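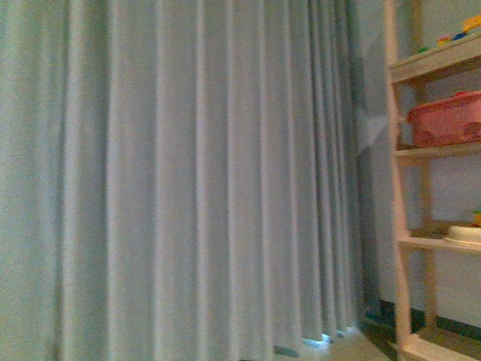

Odeck Full-Length Pleated Curtain

Color: Slate Blue
Sold as a single panel, made to your drop

We've been making curtains at Odeck long enough to have strong feelings about pleats, and the Full-Length Pleated is the one we keep putting up in our own homes. It's a plain curtain. No pattern, no trim, no contrast border. What it has is a lovely soft matte face with a bit of grain to it, and folds that fall in long vertical lines from the heading right down to the hem.

The color is the part people write to us about. Slate Blue sits somewhere between silver and gray, paler on the ridge of each fold and a good deal deeper in the recesses, so one panel gives you a whole run of shades. It leans a touch green in some rooms and bluer in others, depending on your walls and your bulbs. We love it next to light wood – open shelves, a bench, a bed frame – and against pale gray paint. It's also very happy beside a warm tan floor, which keeps all that blue from feeling chilly.

If you've only seen it on a screen, please order a swatch first! Tape it up near the window and look at it at breakfast and again at 4 in the afternoon. They can look like two different fabrics.

The fabric

The cloth is our Hasto weave, a polyester and cotton blend that Kamlesh Mathur developed for us after a long string of samples that were either too shiny or too stiff. It has enough weight to hang straight by itself and enough give to gather up when you pull it aside. Hasto is unlined as standard. It softens strong sun and gives good privacy during the day, but it isn't a blackout fabric and we don't want anyone buying it for a nursery and being disappointed. Add the Nesow lining if you need a darker room. It's sewn in at the workshop, so it has to be chosen when you order.

Even with the lining you'll get a little daylight under the hem if the curtain stops short of the floor, and at the sides if the track doesn't run past the window. A longer drop and a wider track help with both.

How the folds behave

Each panel comes with a taped heading and sliding hooks already fitted. Drawn fully across, the pleats open out and relax. Push some of the fabric toward one side and they get narrower and closer there, and the color deepens with them. Some customers want every fold exactly the same width and spend a happy few minutes evening them out by hand. Others leave them a bit looser at one end. Both look great to us.

New panels have been folded in a box, so give them time. Hang the curtain, run your hands down each fold from top to bottom, and tie it loosely with strips of spare cloth overnight. Most of the packing creases drop out that way. A steamer held a little way off will take care of the stubborn ones.

Measuring

Measure from the underside of the track to the floor, at both ends and in the middle. Floors are rarely as level as they look. Use the shortest of the three and then decide on your finish:

Just above the floor: take off half an inch. This is our favorite for everyday rooms. The hem clears the vacuum, moves freely and keeps its gentle wave.
Touching the floor: order the exact measurement. Very handsome, less forgiving.
Resting on the floor: add two inches. Best for curtains that stay put.

The longest drop we can cut in one piece is 265 cm, a little over 104 inches. Anything taller needs a seam, and we'd sooner talk that through with you before you order.

For width, measure the track and not the window. One panel covers a track up to 60 inches at the fullness we recommend. You can stretch it farther, but the folds flatten out and you lose the thing that makes this curtain so nice to look at.

If you have furniture standing near the end of the track, leave a hand's width between it and the gathered curtain. Shelves especially like to catch a hem. Check your baseboard too, if it's a deep one, and bring the track forward on longer brackets so the fabric can hang clear.

Tracks and fittings

The hooks fit most standard gliders. We test every batch on the Hrytsenko ceiling track, which runs quietly and takes the weight of a lined panel without sagging. It isn't included, but it can be added to your order and will be cut to length for free. Volodymyr Moroz, who runs our test bench, opens and closes a sample panel 1,000 times before we sign off on a new heading tape. He says the tape outlasts his patience.

Care

Vacuum with a soft brush every month or so, working downward.
Machine wash cold, gentle cycle, hooks removed.
Hang back up damp and let the panel dry in place.
Warm iron on the reverse if needed.
No bleach, no tumble dryer.

Allow for slight shrinkage in the first wash, up to 2 percent. If your curtain finishes just above the floor it may rise by a small amount, and for that reason we leave a deep hem you can let down. Lined panels should be dry cleaned.

What's in the box

One pleated panel in Slate Blue
Sliding hooks, fitted
Spare hooks
A hank of matching thread for adjusting the hem

Ordering and returns

Panels are cut and sewn to order and usually leave the workshop within 4 weeks. September is our busiest month, so add a week if you're ordering then. Shipping is free on orders over $100. Swatches are free and go out the next working day.

Made-to-measure panels can't be returned unless there's a fault, but if we've cut it wrong we'll make you a new one. If you've measured wrong, write to us anyway. We can often shorten a panel or add a band at the top, and we only charge for the sewing time.

Also available in Oat, Chalk and Deep Moss.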